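Visit report: bedding and laundry handling rooms, Bravcombe
March 4, 2020

Bravcombe opens its training and test rooms to outside visitors twice a year, in March and again in August. The building was put up as a linen store and still has the loading dock on the north side. I attended the spring session with an interest in two things: how folding work is done on a bed in place of a table, and how mattress covers hold up under daily handling. The notes below follow the order of the tour.

Arrival and layout

Sign-in is at the side entrance. Visitors are issued a badge and a one-page floor plan, which was accurate except for the location of the restrooms. The tour group was limited to nine people. Shoe covers are required past the second door and are supplied in one size, which is too small for work boots.

The rooms are named after product lines the site used to store. Iva is the wash and dry area, Bona is the bedroom setup, and Mägi is used for stock and packing. A corridor connects all three, and the floor is level throughout, so carts can move between rooms without a ramp. Doors are wide enough for a flat mattress on its side.

Iva: wash and dry

There was not much to see in Iva. Machines were idle during our visit and the guide kept the stop short. The posted wash sheet gives one program for shirts and one for flat linen, with separate drying times. Shirts come out of the dryer early and finish on a rail. Flat linen is dried fully before it leaves the room.

I asked how long garments sit between the dryer and the folding stage. The stated limit is 119 minutes. After that a load is logged as "rested" and handled separately, on the grounds that set creases change how the fabric lies when it is spread out. The log is kept on paper and copied to a spreadsheet at the end of the shift.

Bona: the bed as a work surface

Bona was the main reason for the trip. The work surface there is a wide bed. The reasoning given is that most households fold laundry on a bed, so a method worked out on a hard table does not carry over well. A mattress gives under the hand, and the sheet below moves along with the garment on top.

The second effect is the more troublesome of the two. When a shirt is pulled toward the edge of a bed, friction drags the sheet with it and wrinkles build up under the garment. A fold line that was straight at the start can be off by the width of a cuff at the end. The site's procedure is to lift and place, with as little dragging as possible.

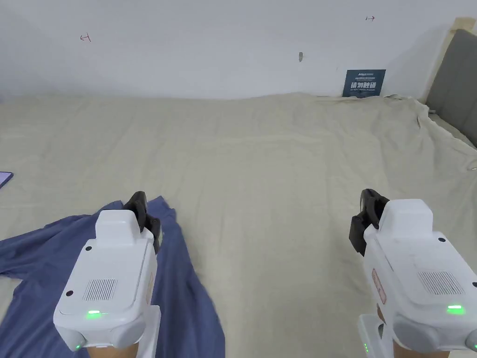

Shirts are the slowest item on the list. A towel has four corners and two obvious axes. A shirt dropped in a heap has sleeves, a collar and a hem, any of which may be underneath. The written procedure has eight steps, and the first three deal only with getting the garment flat: find a shoulder seam, find the other shoulder seam, raise both and lower the shirt with the front facing down. Folding starts at step four with the sleeves. The body is then folded in thirds or in half depending on shelf width.

I have used a similar method at home and would put the sleeve step later for short-sleeved shirts. The sheet makes no distinction between short and long sleeves. The guide noted the comment.

Lighting in the room is even and adequate for finding seams on mid-tone fabric. Black garments would be harder. No figures were offered on this.

Spreading larger pieces

Flat linen follows a different sheet. One side is held while the opposite side is drawn out, and the piece is then lowered across the bed in a single movement. If it lands twisted, the instruction is to pick it up and repeat the step. Trying to work a twist out with the fabric lying down takes longer and disturbs the cover.

Grip position matters more than I had assumed. Holding a sheet exactly at the corner gives the best spread, but the corner is also where the seams stack up and the fabric is thickest. A hold slightly inboard, on the single layer, is easier to keep but leaves a small flap that has to be turned out afterward. The procedure permits either. My preference is for the corner on heavy cotton and the inboard hold on anything thin.

Mattress cover and headboard

The bed stands by a white wall marked with small screw holes. It has a gray upholstered headboard with vertical channels and a light wooden post. Channel tufting looks tidy but collects lint in the seams, and in a room where fabric is handled all day I would have chosen a plain panel. White plastic wrap lay bunched along the top of the headboard.

The mattress cover is cream-white and was slightly rumpled. Covers are changed every seven days under the current schedule. I asked whether this was driven by wear or by hygiene and was told it was a carryover from the old linen store contract. Elastic is the usual point of failure. Fabric wear in the middle of the cover is rare, even with repeated spreading and lifting.

A dark blue booklet stood against the wall on the mattress. Higher up, a faded sheet with diagrams and text was taped to the wall. The print was too faint to be of use from where the group stood, and a fresh copy would be worth the effort.
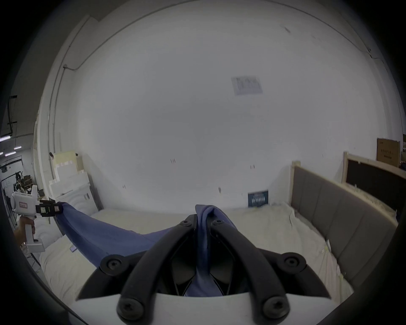

Mägi: stock and packing

Mägi holds folded stock on open shelving. Shirts are stacked by size, flat linen by finished dimension. Stack height is limited so that the bottom item can be pulled without the pile tipping. Packing is done by hand into plain cartons, with the folded edge facing out.

The only defect I noted was labeling. Shelf labels are on the upright, and on the lower shelves they are hidden by the stock - a strip along the shelf edge would fix this at little cost.

Practical details

The tour ran longer than the printed schedule, mostly in Bona. Parking is free but the lot is shared with the neighboring unit and fills early. There is no food on site. Questions can be left on a form at the exit, and replies are sent by mail. I left two, one on the sleeve step and one on replacement intervals for elastic. The next session is in August, and requests for places go through the Bravcombe front desk.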